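Milmont Neighborhood Association
Minutes of the general meeting, 14th May
Held in the back room of the Milmont library branch

Chair: Dwight Grewal
Minutes: Hryhorii Sirko

The meeting opened at 7:05 p.m. The minutes of the last meeting were approved with one correction. The drain that was reported blocked is on Tekin Street, at the lower end by the bus stop, and the city has been told.

1. Street repairs
Dwight read a letter from the city. Tekin Street will be resurfaced in July between the school and the bridge. Parking will be moved to one side while the work goes on. Residents asked whether the trash trucks will still be able to get through. The letter does not say. Dwight will call the public works office and post the answer on the board outside the library.

A resident of the corner house asked again about the broken curb. The city has it listed as a separate job with no date.

2. Money
The balance at the end of the last period was $913. Rent for the room and printing of the newsletter have been paid. Gernesance Printing has raised its price for the folded newsletter, and members agreed to go to a single sheet printed on both sides. The mailing list stays as it is.

3. Summer yard sale
The sale will be held in July on the Feltodano lot, as last year. The owner has given permission in writing and asks that no cars be left on the grass overnight. Setup starts at 9 a.m. Tables are five dollars each, paid in advance. Anyone who wants a place near the gate should say so on the form.

Last year small items were left in open cardboard boxes and some got rained on. It was agreed to use plastic bins for donated goods this time. Members who have spare bins can lend them and should put a name on the underside with tape.
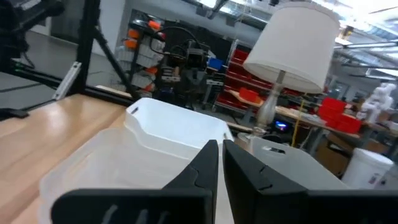

Clothing will be priced by the bag. Books will be sold separately at the table nearest the sidewalk. Large furniture will not be accepted, as there is no truck to take away what does not sell. Hryhorii will ask the thrift store on the county road if it will pick up leftovers the same evening.

There was a long discussion about the coffee stand. Some members wanted to charge for coffee and others wanted a donation jar. A vote was taken and the donation jar carried.

4. Community garden
The water bill for the garden came to $693, which is higher than expected. A leak was found at the joint behind the tool shed and has been fixed. Plot holders are asked to shut off the main tap when they leave and to check that the hose is not left running under the fence. The plot fee will not change this year. Two plot holders have not renewed, and Hryhorii will write to them before their plots are offered to the waiting list.

5. Other business
The street light opposite the laundromat is out again. Reported by phone; waiting on a reference number.

A request for a second bench at the bus stop was put off until the street work is done.

The library has asked that chairs be stacked by the window after meetings and that the side door be locked from the inside.

The meeting closed at 8:40 p.m. The next meeting will be held after the yard sale, in the same room. Items for the agenda go to Dwight Grewal.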